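Home Features Food Travel Archive Subscribe

The Board by the Back Door

A good plank is worth keeping, and a few people still know how to look after one
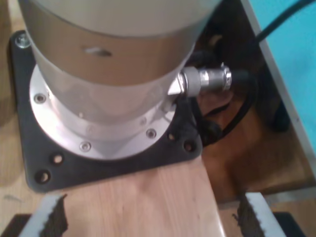
Domenica Fuchs will not have oil on pale wood. It goes yellow by July, she told me on the phone, and then people sand it too hard to get the color back, and the grain goes with it. She uses soap flakes in hot water, wiped along the grain with a rag, and leaves the board standing on its edge overnight.

I had called her about my own boards. My aunt left me seven, cut for a kitchen in Vekness that was torn out years ago. Four were fit to use. The others had split at the ends and went into the shed for shelf brackets.

Fuchs works out of a narrow shop in Seltirari, behind the bus station. She charges by the board and doesn't care what it was used for. Bread boards, shelf boards and bench tops all get the same treatment. She looks at the ends first, then lays a steel rule across the width to check for cupping. If the gap is small she wets the hollow side, puts the board on a flat floor with bricks on it, and waits two days.

Mine took nearly a week. One had a dark ring from a pot that she scraped with a cabinet scraper and then left alone. The stain is still there, but fainter.

The soap comes from Mirnumard in a plain paper bag. It costs little and a bag lasts a long time. I have done the boards twice since I got them home, both times on newspaper on the porch, and the longest one is now a shelf over the sink.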